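The **Tirkeo cell** is a single-arm bin-picking cell used for grasping trials with mixed household objects. It consists of a KUKA industrial arm, a two-bin work surface, an overhead camera and a control cabinet. The cell is best known among its users for its external cable dressing, which has been rebuilt twice and sets most of the maintenance schedule.

## Background

The cell was assembled by Hernán Paucar and Janka Vaněk on a concrete slab previously used for a milling machine. The arm was bought second-hand. Its first task was sorting molded parts from a single tray, and the present bin arrangement was added after that work ended in April. Mhairi Tennant took over day-to-day upkeep at the same time and wrote the service sheet still in use.

## Layout

The arm stands on a steel pedestal beside a raised wooden work surface. Bins are set on the surface within reach of the wrist and clamped by hand. Clamping replaced an earlier system of corner blocks, which allowed a bin to creep when the gripper pushed against a side wall. A shift of a few millimeters was enough to make the fingers strike the floor of the bin on a low grasp.

Bins are deep and straight-sided. Objects are changed between runs and are chosen to differ in size, stiffness and surface. A run normally consists of 40 grasp attempts, after which the bin is restocked and the object list is updated.

## Cable dressing

Power, signal and camera lines for the gripper are carried outside the arm. They follow the upper links and pass around the wrist in an open loop before they reach the tool. The loop has to be long enough for the wrist to turn through its working range, and short enough that it does not drag across the bin wall when the arm is low.

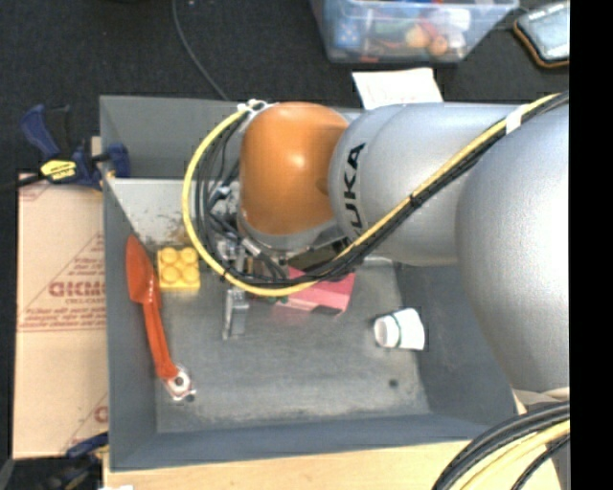

*The arm over a clamped bin, with the yellow and black cables looped around the orange joint.*

In the first version the lines ran inside a corrugated sleeve. The sleeve was stiff and tended to pull the bundle tight at the wrist, and two signal lines failed at the same point. The second version used hook-and-loop straps, which were easy to open but slipped along the bundle. The current version uses tape and cable ties, with the strands left free to spread inside the loop.

Ties are pulled snug and no further. A tie that marks the jacket of a cable is cut off and replaced. The length of the loop is checked with the wrist turned to each end of its range, first at the home position and then with the fingers near the bin floor.

## Gripper

The gripper is mounted below the wrist on a set of metal brackets. Its fingers are long enough to reach the bin floor while the wrist stays above the rim. Fingers are removed with a hex key and are treated as wearing parts. A bent finger is replaced, never straightened, as straightened ones were found to open unevenly.

After any change of finger, the tool center point is measured again. Alistair Paterson's method, adopted for the cell, brings the fingertip to a fixed pin from four directions and compares the recorded positions. The check takes 20 minutes.

## Routine maintenance

Maintenance is carried out on Thursday mornings with the arm in its service position and the drives locked off. The service sheet lists the following work:

- inspect the full length of the cable bundle for cuts, flattened spots and loose ties
- check the bracket screws at the gripper
- wipe the fingers and the bin floor
- tighten the bin clamps
- run the empty-bin program at low speed and listen for rubbing at the wrist

Scuffing of the bin floor is accepted as normal. A bin is taken out of use when a gouge is deep enough to catch a fingertip.

## Faults

The most common stoppage is a lost gripper signal, usually traced to a connector at the wrist. The log kept by Yvonne Parsons holds 198 entries, and connector faults outnumber every other kind. The usual repair is to reseat the connector, add slack on the tool side and secure the cable again at the nearest bracket.

Collision stops are the next most frequent. They occur mainly when an object leans against a wall and the planned grasp brings the wrist close to the rim. After a collision stop the arm is jogged straight up, the clamps are checked and the tool center point is measured before the run is resumed.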